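From: Gion Baumgartner
To: gripper list
Subject: Re: wrist camera, wide lens or narrow lens for cable pick

Hello all,

On a morning in February, Corina Plattner wrote:
> We repeated the cable task in simulation with the narrow lens,
> 71 trials, same start poses as before. The policy loses the cable
> when the palm comes low, because the cable leaves the view at the
> side. I would like to know if somebody has tried the fisheye on the
> wrist with the four-finger model, and if the outer arms hide too
> much. Urs says they will, but he has not tested it.
> Corina

I have tested it now, with the gripper model that Johanna Hofstetter prepared for the Dramura cell. The camera is mounted above the palm and looks straight down the fingers. I did 169 trials with the wide lens, with the round table and the curved rail left in, so that the background is not too easy.

My results, in short. With the wide lens, the cable was lost from view in 7 trials. In all of these the cable was lying under one of the outer arms at the start. So Urs is right that the arms hide something, but it is less than I expected. When the cable begins between the inner fingers, I have no problem at all.

Two points which cost me time:

The distortion must be in the calibration also for the rendered pictures. I first used the pinhole values from the Wedbridge config and the grasp point was wrong near the border, always to the outside. Please check this before you compare numbers with mine.

The shadow of the gripper is strong with the default light. A blue cable on the pale table is still easy to segment, but I tried a gray one and the mask broke into pieces where the shadow crosses it. I made the light softer after that and kept the same value for all the trials I report.

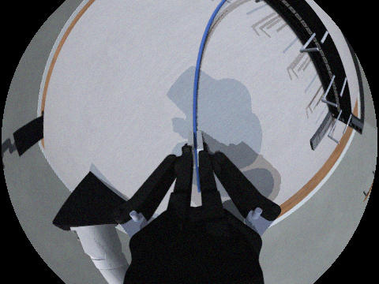
Question from Danish Swati, sent to me off the list: Do you close the inner fingers first, or all four together?

Inner fingers first, and the outer arms only when the inner ones report contact. If all four move together, the outer arms reach the table before the cable is held, and the controller stops with a force error.

I have not compared with the Marti controller yet. Johanna has it in the Mukico branch, but there the finger joints have other names and I must rename 34 entries by hand before it loads. If somebody has a script for this, I would be thankful.

Corina, can you send me your start poses as a plain file? Then I can run the narrow lens with the softer light and we have a fair comparison.

Best regards
Gion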